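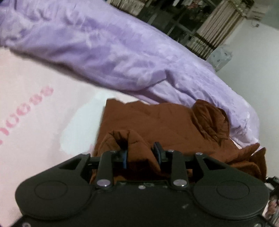
Rust-brown quilting on a pale pink sheet, Hindport.

Household Bedding Program: Progress Report to the Girnbridge Fund
2015-08-08

Work since the last report

The program collects used bedding, washes it, mends what can be mended and passes it on to households moving into unfurnished housing. The grant pays for laundry, the lease on the Hindport storeroom and fuel for the van.

We gave out 315 bedding sets between the start of the grant and the end of the reporting period. A set is two sheets, a blanket or quilt, and pillowcases. Of these, 187 went to households in Hindport and the rest to Trumham and the smaller places along the county road. Trumham is lower than we planned. Referrals there come through one housing office, and that office moved in May and did not send us any forms for several weeks. The forms are coming again now, though some still arrive on the old version without bed sizes, and we have to call back before we can pack.

Laundry

We changed laundries partway through. The first one raised its price per load and would not take comforters. Valderrama Laundry takes everything, including king size, and returns it in 48 hours. It costs a little less on sheets and a little more on heavy items, so the total is close to what we budgeted. Pickup is from the side door, which has to be unlocked before 8 a.m.

Mending

Roughly 100 items were mended. Most of the work is loose binding and split seams on quilts. Fitted sheets with worn-out elastic are no longer mended – they take too long and the corners still come off. We cut them up for pillowcases if the cloth is good, and otherwise send them to the rag buyer.

One sewing machine was out of use for most of May waiting for a part. The repair was not in the budget and was paid from the supplies line.

Storage

The Hindport storeroom is full. Twin sheets take up more shelf space than anything else and move slowly, while we run out of full and queen sizes every month. We have asked donors to call first if they have twin sheets only. The new shelves are up along the back wall, and labels by size have made packing quicker. There was a small leak near the window in the spring. The landlord has patched it. No stock was lost, but we keep the bottom shelf clear on that side.

Spending

We have spent 90 percent of the laundry line and expect to use the remainder by the end of next month. Fuel is under budget. The lease is paid through the end of the grant year. We would like to move the unspent fuel money to laundry and need your approval in writing to do so.

Next period

– Visit the Trumham housing office and leave a supply of current forms
– Find a second referral source in Trumham
– Look for a source of queen sheets at wholesale cost
– Fall collection drive, dates to be set

Receipts and the laundry invoices are attached separately.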